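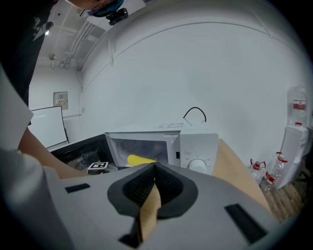
A white microwave oven on the counter of the shared kitchen, door open. Photo: Iqra Gondal

Drorkbridge workshop kitchen gets new microwave rules

September 15, 2018

The shared kitchen at the Drorkbridge workshops has a new set of rules for its countertop microwave, which serves the tenants of 60 units. The rules took effect this month and apply to all users, including short-term tenants.

Food must be covered during heating. The oven is to be wiped out after each use, and the door left open for 5 minutes so that steam can clear. Nothing may be stored inside the oven between uses. The top must also be kept clear.

The change follows a review of kitchen equipment by Teodor Neagu, facilities manager for site operator Lelimia. His report lists 1,222 items across the site's kitchens and break rooms, from kettles to extension cords. Microwave ovens drew the most complaints, mainly over food residue and worn door seals.

"A dirty door seal does not close flat," Neagu said. "Wiping it takes a few seconds. Replacing the oven takes a purchase order."

Lelimia has set aside $4,000 for replacement parts and small appliances. Door seals and turntables will be ordered first — control knobs will be replaced only where the markings can no longer be read.

The Zornach building, which has its own kitchen, is not covered by the rules. Its equipment will be checked separately in the next round.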